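**Skinurier's wash-up corner is open for play**

The wash-up corner at Skinurier's Polbridge workshop is finished, and it looks terrific! The little kitchen has a butcher-block bench on either side of a white sink, a grey backsplash printed like weathered planks, and a bright green cloth for wiping up. It's the kind of thing you want to start playing with before you've put your bag down.
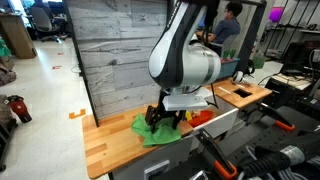
Is the sink plumbed in?

It's pretend only, so there are no taps to leave running and no puddles to mop. The wiping up is done dry.

Tidying has been the big favourite at Polbridge since the corner went together in September. Toys go in the sink, get a good imaginary scrub, then come out again for the next round. The colours are cheerful and easy to call out across the room, which makes sorting games a breeze (red-orange first, then yellow, then blue, and so on until everyone's lost track). 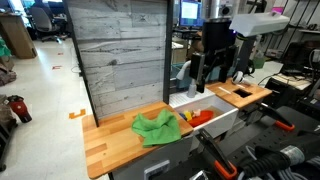 *Toys in the basin and the green cloth on the bench at Polbridge.*

We're also very fond of the ribbed drainboard. It sits at the back of the basin, just like the one at your nan's place, and it gives the whole sink a proper kitchen feel. The curved faucet finishes it off beautifully. 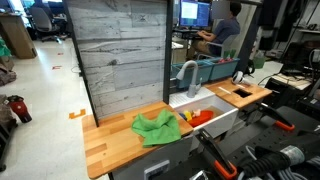
## What's next

A second kitchen is planned for our Drillport rooms, and the plans are nearly done. It will have the same timber look, with 4 extra storage bins so the cups and plates can have a home of their own. The Rahman fund has put in $300 towards the materials, a wonderful boost.
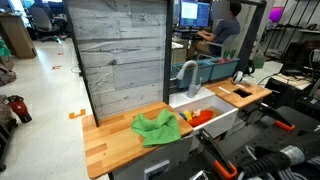 Drillport will also get a bigger box of play food, 96 pieces in all, and we can't wait to see what ends up in the sink with it. Both kitchens will be open from 2 in the afternoon once the new one is ready. Bring a spare tea towel if you have one, the brighter the better!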